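Přemysl Šimek has spent most of his working life in other people's kitchens. He ran the store room at a hotel for seven years, then started Grosari, a small business that helps households and cafés sort out their shelves. We spoke by phone on a Friday, between two of his jobs.

He starts with the sauces, he says, before the flour or the pans.

"People think the big cupboards are the problem. Usually it's the ketchup. It lives in the fridge door, on the table, by the stove, and there's one more behind the toaster."

At one café he worked with, Qudah, he pulled out 246 bottles, jars and sachets. A good number were past their date. The owner kept 200 and has not missed the rest.

His answer for most homes is a single wire basket that stays in one spot. He likes a corner best.

"A corner holds it on two sides. You reach in, you put back, and the basket doesn't travel. In the middle of a table it gets pushed around all day."
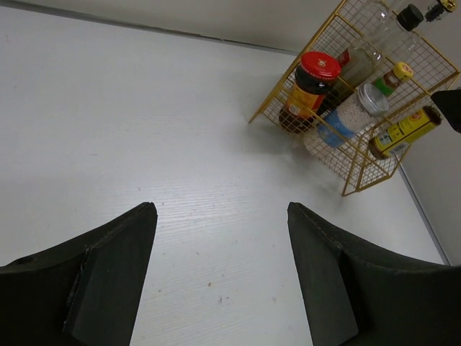
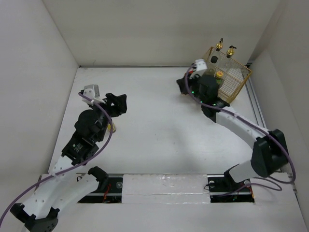
The gold wire basket in its corner, with a bottle inside.

I asked why wire, when a plastic tub is cheaper.

"You can see through it. If a bottle leaks, you find out the same day — in a tub you find out in September. And you can rinse it in the sink."

He does not mind what color it is. He has bought from Jideck and from the market in Cultcombe, and says the squares of the mesh matter more. Too wide and a narrow bottle tips through.

Tall bottles go to the back and short ones to the front. He doesn't sort by cuisine or by who in the family likes what. He tried labels once, with a family of five, and they were gone in a week.

What about the things that don't fit?

"Then you have too much mustard," he says. "Finish one. The basket is the limit."

His next job is a school kitchen with one long shelf and no corners at all. He is still thinking about that one.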